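Workroom and Refreshment Area – Housekeeping Inspection Checklist
Urach Building, ground floor
Period: May 2023
Inspected by: Hazel Kapoor
Comments received from: room users, by return of form

Scope

The checklist covers the floor, walkways, seating, storage, waste and the refreshment shelving. It does not cover the electrical installation, which is tested separately by Castellanos, or the fire alarm panel. Items are marked Satisfactory, Action or Not checked. An Action item stays open until the next inspection unless signed off earlier by the inspector.

Section 1 – Floor and walkways

1.1 Floor surface clean and free from spills
Satisfactory. The finish is glossy and shows water poorly under the ceiling lights. Check from a low angle as well as from standing height.

1.2 Main walkway kept at 700 mm clear width or more
Satisfactory at the door. Action at the rear wall, where the passage behind the chairs narrowed when both were pushed back. Chairs to be returned to the desks after use.

1.3 Cables on the floor
Action. Any cable crossing a walking route is to be rerouted along the wall or put under a cable cover. Loose tape is not accepted as a cover. Two lengths of cover are on the Bandell order.

1.4 Steps and changes of level
Action. The edge of the wooden step has no contrast strip. Fit one, full width.

1.5 Stands and tripods
Satisfactory. Legs to be fully spread and locked. Stands not in use go in the cupboard.

Section 2 – Stacked and stored items

2.1 Boxes stacked squarely, heaviest at the bottom
Satisfactory. Boxes against the rear wall are in order. Stack height limit is 4 boxes, whatever the size of box.

2.2 Stacks clear of doors, heaters and extinguishers
Satisfactory.

2.3 Contents labelled on the side facing the room
Action. Labels missing on several boxes. Anything unlabelled at the next inspection will be opened and sorted.

Section 3 – Tables and seating

3.1 Office chairs: castors, gas lift and backrest
Satisfactory. One castor had thread wound round the axle; cleared during the inspection.

3.2 Table tops clear of items not in use
Action, minor. Vase and book on the white table. Glass vases are permitted on tables provided they stand well in from the edge and are not overfilled. The stem height of cut flowers makes a small vase top-heavy – sunflowers in particular. Use a wider vessel or trim the stems.

3.3 Border tape on table tops
Satisfactory. Tape to be pressed down at the corners. Lifted ends collect dirt and catch sleeves. Replace the whole strip if an end will not hold.

3.4 Table stability
Satisfactory. No rocking under hand pressure at any corner.

Section 4 – Waste

4.1 Bins provided and in their marked positions
Action. The small black bin with the teal interior was out on the open floor. It is low, dark and easily kicked over by anyone looking at something else. Standing position is to be against a wall or under a table, within reach of the seating.

4.2 Bins emptied before they reach three-quarters full
Satisfactory.

4.3 Correct separation of waste
Action. Coffee packaging is the usual error. Paper bags with a plastic or foil lining go to general waste. Unlined paper goes to recycling, flattened. Where the lining cannot be identified by tearing a corner, treat the bag as lined. Bags still holding coffee are to be closed and returned to the shelf.

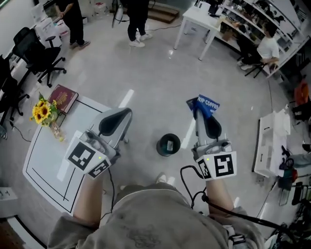
Hiba Rawashdeh commented on 4.1 that a bin against the wall is a bin people throw things at and miss, and asked for a second one beside the white table, with a weighted base if the floor position was the objection. She also asked that the rule on lined bags be printed and fixed to the shelving at eye level, as most people had not read the form.

Inspector's response: the second bin is agreed, with a weighted base, to stand under the table and not beside it. Hellov lists a suitable model at 280 mm diameter, which fits the space. The notice is agreed and will be laminated.

Section 5 – Refreshment shelving

5.1 Shelves fixed to the wall
Satisfactory. Fixings tested by hand at both upper brackets. No movement.

5.2 Shelves not overloaded
Action. The shelving is crowded with cups, jars and kitchen items. Nothing has failed, but items at the front cannot be removed without disturbing those behind. Reduce the number of cups and move spare jars to the cupboard.

5.3 Glass and heavy items on the lower shelves
Action. Jars to come down one level. Cups may stay where they are.

5.4 Side table in front of the shelving
Satisfactory as a surface. It must not be used as a step to reach the top shelf. A kick stool is available in the corridor.

5.5 Seating next to the shelving
Accepted with a condition. A chair may stand beside the shelves if the person seated there is not below stored glass. Moving the jars under 5.3 meets this condition.

5.6 Opened dry goods closed and dated
Action. Coffee, tea and sugar to be clipped or put in a lidded jar on the day they are opened. Date on the lid, in marker.

Section 6 – Footwear and clothing

6.1 Closed shoes worn in the room
Satisfactory. Trainers are acceptable. Sandals and open heels are not.

6.2 Loose sleeves secured when handling items at the table
Advisory only. Cuffs should be pushed back when glass is on the table.

Section 7 – Comments from earlier inspection

The March form recorded a slip near the refreshment shelving, with no injury. The cause was given as water carried from the sink in an uncovered jug. A jug with a lid has been supplied. No further slips have been reported. Item closed.

The same form asked for the room limit to be shown on the door. The sign now reads 22 persons. Item closed.

A comment that the room is cold in the mornings falls outside this checklist and has been passed to the building office.

Actions carried forward

1.2 Chairs returned to desks – all users
1.3 Cable covers – on order, fit on arrival
1.4 Contrast strip to step – H. Kapoor
2.3 Box labels – owners of boxes
3.2 Wider vase or shorter stems – all users
4.1 Bin position and second bin – H. Kapoor
4.3 Notice on lined bags – H. Kapoor, text to be checked by H. Rawashdeh
5.2, 5.3 Thin out shelving and lower the jars – to be done together, roughly an hour's work for two people
5.6 Clips and marker pen – add to next stationery order

Completed forms are kept in the folder by the door. Comments may be added in the margin, initialled, up to the next inspection.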